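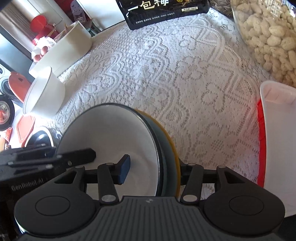 Kelechi says I should tell you to read this whole section before you touch the Bernow, so consider yourself told! It's the yogurt maker set-up, and I promise it's short.

Section 2: Your first batch

1. Wash the inner pot and lid in hot, soapy water. Rinse well (soap makes yogurt taste awful, ask me how I know).
2. Pour in your milk. I use whole milk, but any dairy milk is fine.
3. Stir in 2 spoonfuls of plain yogurt with live cultures. Go gently – you don't want froth.
4. Put the lid on, press Start and set the timer for 10 hours. I like mine tangy, so go shorter if you don't.
5. Move the pot to the fridge and leave it overnight.

Note: The timer beeps 25 times when it finishes. Hold Start to hush it. Yes, I've asked Bernow for a quieter one.

Caution: Never put water in the outer base, and unplug it before you wipe it down.

Still runny in the morning? Your starter was probably old. Buy a fresh tub and try again, and save a little of the good batch for next time. The strained kind is in Section 3.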